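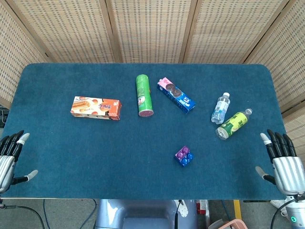 Teststand Greiftisch, sechs Artikel, linke und rechte Hand über dem Tisch

Beschaffung zweiarmiger Greifplatz: was vergesse ich im Budget?

Liya_W
Moin zusammen, ich darf für unsere Kommissionierung den Antrag für nächstes Jahr schreiben und habe den Fehler gemacht, in der Runde »kenne ich mich ein bisschen mit aus« zu sagen. Bild vom Stand der Dinge hängt oben dran. Aufgabe: gemischte Kleinware vom Tisch nehmen, also Keksschachteln, Chipsdose, Getränkeflaschen, und als Härtefall ein Spielbaustein. Der Roboter selbst ist bis Ende des Jahres gemietet, danach müssen wir kaufen oder zurückgeben. Mir geht es um alles, was drumherum Geld kostet. Bisher stehen im Antrag:
Ersatzfinger, ein Satz pro Hand: 1,538 Euro
Wartung: »nach Aufwand« (Zitat Hitosari, mehr war nicht rauszukriegen)
Verbrauchsmaterial: 0 Euro
Die Null kommt mir selber komisch vor.

r.nicgiolla
1,538 Euro für einen Satz Finger ist ein sehr fairer Preis, da kannst du ja gleich einen pro Artikel kaufen. Oder ist das ein Tausenderkomma?

Liya_W
Tausenderkomma. Die Liste kam auf Englisch und ich habe sie rüberkopiert. Danke, das wäre im Controlling sonst ein sehr kurzer Termin geworden. Also 1.538.

Ankerkette
Null bei Verbrauch kannst du streichen. Eure Ware IST das Verbrauchsmaterial. Eine Keksschachtel hält bei uns ein paar Dutzend Griffe, dann hat sie weiche Kanten und der Griff gelingt plötzlich immer, weil die Pappe nachgibt. Schöne Quote, falsche Quote. Wir tauschen jeden Morgen und der Pausenraum ist seitdem gut versorgt.

S_Mirzaei
Kann ich bestätigen. Bei den Flaschen ist es das Etikett, das irgendwann Falten wirft. Und kauft bitte gleich einen ganzen Karton pro Artikel. Wir hatten mitten in der Messreihe ein neues Verpackungsdesign, und dann fang mal an, dem Chef zu erklären, warum die Erkennung die Kekse nicht mehr mag.

r.nicgiolla
Zur Hand: Braucht ihr wirklich vier Finger plus Daumen, und das zweimal? Ich sehe da Schachteln, Dose, Flaschen. Das macht ein Parallelgreifer mit weichen Backen, ein Sauger dazu für die flachen Sachen, und du lässt den Fingersatz komplett aus dem Antrag. Die Hände sehen auf dem Foto hübsch aus, das gebe ich zu.

Ankerkette
Widerspruch. Mit Sauger an die Flasche? Viel Spaß. Und wenn zwei Flaschen so aneinanderliegen wie da rechts, kommst du mit breiten Backen nicht dazwischen, ohne beide zu schieben.

r.nicgiolla
Dann schiebt man sie halt erst auseinander. Das kann ein Greifer für den halben Preis auch.

Ankerkette
Und die Zykluszeit zahlt der Weihnachtsmann.

A.Tsikata
Könnt ihr das in den alten Greiferthread tragen, der hat schon 6 Seiten und niemand hat gewonnen.

@Liya_W: Wir haben im Juli genau so einen Antrag durchgebracht. Was bei uns gefehlt hatte und nachgereicht werden musste: Kabelführung. Bei euch liegt links auch Kabel auf dem Boden, da kommt die Arbeitssicherheit und macht ein Foto, das weniger nett ist als deins. Schreib Kabelbrücken und ein paar Meter Kanal rein, tut keinem weh. Dann die Tischauflage. Der Teppichbelag ist gut, da rollt wenig weg, aber er fusselt und nutzt sich ab. Wir haben zwei auf Reserve.

Liya_W
Kabel: ja. Steht jetzt drin. Auflage auch. Was ist mit dem Wandschirm? Der ist bei uns aus dem Möbelhandel, geflochten, helle Holzrahmen, und der Einkauf will ihn durch »etwas Industrielles« ersetzen. Angebot von Gretach liegt bei 2.128 Euro, für grau.

S_Mirzaei
2.128 Euro für grau. Ich bin im falschen Geschäft.

Lasst ihn stehen. Einen ruhigen Hintergrund soll er machen, und das Löchermuster im Geflecht stört unsere Kameras jedenfalls nicht (wir haben einen ähnlichen). Wenn es euch doch stört, hängt ein Laken drüber. Nur bitte nicht mit einer Schutzumhausung verwechseln! Falls der Platz später ohne Aufsicht laufen soll, ist das ein ganz anderer Posten mit Risikobeurteilung, und der hat vier Nullen.

r.nicgiolla
Da sind wir uns mal einig. Der Schirm ist Deko mit Nebenwirkung.

amerley_s
Stille Mitleserin, aber beim Thema Wartung muss ich doch. »Nach Aufwand« hatten wir bei Estosent auch. Der Aufwand war dann die Anreise. Lasst euch eine Pauschale mit Obergrenze geben, bei uns sind es etwa 3.000 im Jahr inklusive einem Besuch, und fragt, ob Fingerspitzen als Verschleiß gelten. Bei uns galten sie als Verschleiß.

Liya_W
Habe heute früh bei Hitosari angerufen. Fingerspitzen gelten als Verschleiß. Der Herr am Telefon klang, als hätte er die Frage schon öfter gehört. Pauschale schickt er bis Monatsende.

Zeile Verbrauchsmaterial heißt jetzt »Prüfware, laufend«, ein Karton je Artikel. Der Einkauf hat schon zurückgefragt, warum die Logistik Kekse braucht.

Ankerkette
Schreib »Referenzkörper, quaderförmig«. Ging bei uns durch.

A.Tsikata
Bei uns nicht. Wir mussten die Kassenzettel einreichen.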